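About Pangilinan Paper Converting

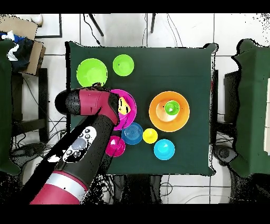

We make napkins, hand towels and kitchen rolls, and we have been doing it long enough that some of the people who started with us on the packing line now have sons and daughters running the folders. We buy our parent reels from mills we know well, and from there everything happens under one roof: unwinding, embossing, printing, folding, cutting, wrapping and getting it onto the truck.

The company began with 2 secondhand napkin folders in the back half of a building that used to store carpet. Rodel Bañez, who still comes in most mornings before seven, had spent years fixing converting machines for other people and thought he might like to fix his own for a change. The first orders were plain white lunch napkins for diners and church suppers, packed by hand and delivered in his brother-in-law's van. It was a slow start, and the first winter was slower still, but the diners kept ordering and told their suppliers about us, and we are still grateful to them for it.

These days we run 11 lines. The oldest of the original folders is still here too, and it does our short runs of dinner napkins very nicely, thank you. The newest is a rewinder we call the Timow line, after the street our first building was on, and it makes all of our kitchen roll and most of our center-pull towels.

Our napkins and kitchen rolls are sold in stores under the Codine name. For restaurants, schools, hotels and caterers we have the Hotent range, which is bulk packed and comes in white, natural and a good many solid colors. We also do private label work, and we don't mind if you're small. Our minimum for a printed napkin is 100 cases, and if you're not sure what you want on it, our art room will gladly sit down with you and sort it out over a cup of coffee.

Jayson Espiritu looks after customer orders and has done so since we had one telephone. If you call with a question about ply, fold, sheet count or when your delivery is coming, he or somebody sitting near him will pick up. We've talked about getting one of those menus where you press a number, and every time we talk about it we decide against it.

We ship to 377 customers at the moment, most of them within a day's drive of the plant. Trim and broke from the lines are baled here and go back to be pulped again.

If you'd like to see the place, please ask! We give tours in the mornings, and every October we hold an open house for families and neighbors. Closed shoes, please, and we'll lend you the ear plugs.

Products
Private Label
Careers
Contact Us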